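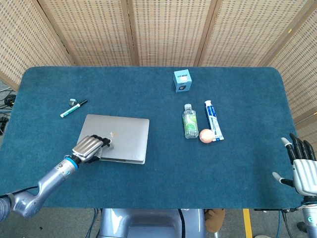 MacDonald live LP: which pressing?

I have the MacDonald double live album on Flilier, matrix ending 888. Side three runs slow against the CD. Different master or faulty deck?

Eleni Radulović

Different master. The first Flilier pressing was cut from a copy tape. The Dravwood reissue, cat. no. 2408, went back to the reels and plays at correct pitch. Check the run-out for a small D.

stornonden74

Could be your belt. Mine was slow for months.

flatwound

Try a strobe disc first. If side one matches the CD, the deck is fine.

tapehead40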